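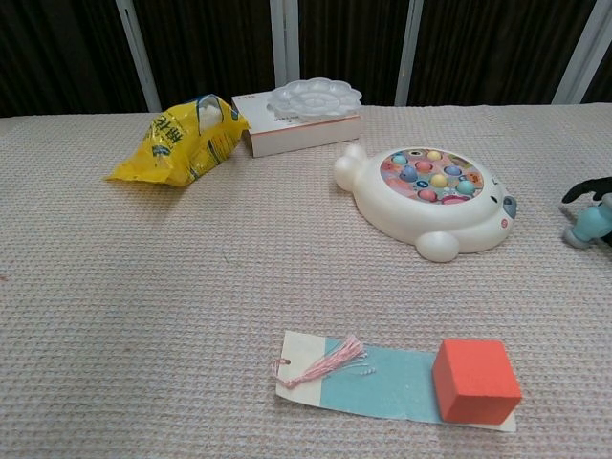
Stöcker Nonau line marker: full review
By Orlando Huaranga
May 19, 2021

The Nonau is the larger of the two push-along spray markers Stöcker sells to sports clubs. It replaces the older transfer-wheel model, which put paint on the grass by rolling it there. The Nonau sprays from a battery-powered diaphragm pump through a single flat-fan nozzle between two side discs. The list price is $1,366 with the battery and charger. Paint, spare nozzles and the string winder are extra.

I have used one since October on two rugby fields and a youth soccer field at Drernden. The rugby fields are on clay loam and stay soft for most of the winter. The soccer field drains well and is cut shorter. All three are natural grass. I did not test the machine on artificial turf, and the manual advises against it with standard paint.

Frame and wheels

The frame is welded steel tube with a powder coat. It arrived in one box with the handle folded and took four bolts to put together. The handle has three height settings. The lowest is still a little high for a short user, and Stöcker does not offer a different handle.

The front wheels are fixed and the rear wheel casters, with a lock lever on the left grip. Lock it for straight lines and release it for arcs. The lever has a positive click, but the cable stretches. Mine needed adjusting after the first few weeks, at which point the rear wheel was coming out of lock on bumps and leaving a visible kink in the line. The adjuster is a plain barrel nut under the handle and can be turned by hand. It has held since.

Tires are foam filled. They cannot go flat, but they pick up wet clay and carry it. On the softer rugby field I had to stop and scrape the left tire twice per session in January. A scraper blade is shown in the parts drawing as item 30 and was not fitted to my machine or included in the box. The distributor, Karwood, sent one on request at no charge. It should be standard.

Pump and nozzle

Pressure is set with a dial on the pump housing. The scale is numbered but the numbers do not stand for any unit, so you find your setting by trial and write it down. For diluted white paint on short grass I run it at four. On long grass five is better, and above that there is drift in even a light breeze.

Line width is set by moving the side discs. The range covers everything rugby and soccer need. Disc position is held by two wing nuts, and these can work loose if they are only finger tight. Check them before each field. Edges are clean on the soccer field and acceptable on the rugby fields, where grass height varies more.

The nozzle clogs if paint is left in the line for more than a few minutes. This is true of every spray marker I have used. The Nonau handles it better than most, with a bayonet cap that comes off with a quarter turn and a mesh filter upstream that can be rinsed in a cup of water. Blocking became much less frequent when I began straining the paint before filling. 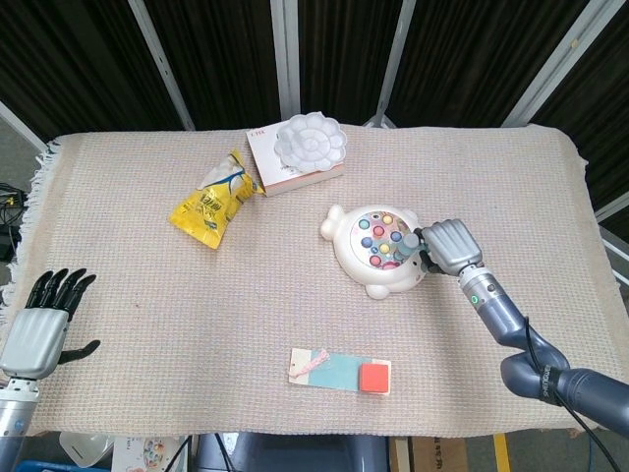
Battery

The battery is a sealed lead-acid unit carried low between the wheels. The manual claims 600 minutes of pump time per charge. I logged pump time on a meter over the winter and the best figure I recorded was 239 minutes, in mild weather with the dial at four. Higher settings brought it down further. The gap is large, although the shorter figure is still enough to mark all three fields from scratch and then go over them again. Karwood told me the published number was measured with the pump running on clean water at the lowest setting. The manual should say so.

There is no charge gauge, only a single lamp that turns red near the end. After it turns red, spray pressure drops slowly and the line gets thinner before the pump stops. If the paint looks weak on the second half of a field, check the lamp before changing the mix.

Accuracy

The machine has no guidance of any kind. Straightness depends on the string and the person pushing. There is a small pointer at the front, meant to be held over the string, and it bends easily. I straightened mine several times and then replaced it with a length of stiff steel rod.

For arcs, the caster wheel works well at the size of a soccer center circle. At the corner quadrants it is too tight, and the inside wheel scrubs the turf. I mark those by hand with a spray can.

Gerd Fröhlich, who marks the fields with me on alternate weeks, prefers the old transfer-wheel machine for touchlines. His view is that it tracks straighter because it is heavier. I measured his lines and mine against a taut string on the same field and could not find a difference that would matter to a referee. He does use more paint.

Cleaning

Cleaning is the best part of the design. The paint can lifts out, a second can of clean water goes in, and the pump is run until the spray is clear. The hose is held with push-fit connectors and can be replaced without tools. The discs need a brush. The job takes as long as it takes the kettle to boil in the clubhouse, and dried paint has not built up anywhere I can see except on the disc rims.

Parts and support

Seals, filters and nozzles are stocked. The pump is a common type and can be rebuilt. The warranty covers the frame and pump but leaves out the battery after the first year. The manual is clear on setup and poor on troubleshooting, with one page of faults and no wiring diagram.

Verdict

Recommended for clubs with more than one grass field. For a single field marked every other week, the price is hard to justify and a wheel-type marker will do the job. Ask for the scraper blade when ordering, and disregard the battery figure.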